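2018-09-07
By Malsha Gazi

Workshop tips: recording examples for an arm that learns

Most of the trouble we have had with training examples started at the bench, well before anyone looked at the code. These are the habits we have settled on for the pushing task.

Fix the board down before you do anything else. A board that creeps a few millimetres over an afternoon will spoil a whole set, and you won't spot it by eye. Put a fastener at the near corners and check both at the start of each session.

Wipe the wood with a dry cloth. Polish makes the blocks slide further, and then the morning's runs don't match the afternoon's.

Use plain shapes in strong colours on a pale surface. Stars, cylinders and prisms are good because they turn differently when pushed. Start some runs with the blocks in a tidy row and others with them scattered.
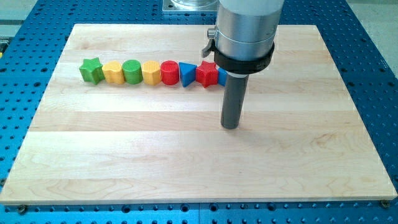
How many examples should you record before the first training run?

We use 562 for a single instruction such as "push the red star to the near edge". Fewer than that and the arm tends to copy one path whatever the layout.

Keep the tip of the tool just clear of the board. If it drags, it marks the wood and the blocks jump. Donal Tully sets the height with a folded card, and that works well enough.

Change the person steering every 30 minutes. Tired people take short cuts, and the arm learns those too.

Keep the fumbles if the person recovers from them. A push that goes wide and is then put right is worth having. Throw out a run only if a block leaves the board or someone reaches in by hand.

Write the instruction down before the run, in everyday words. Have three people word the same job in their own way. Yasmine Ragab says "shove" where I say "push", and both went in.

Copy the files to a second drive before you switch off. We lost most of a December set by leaving it until morning.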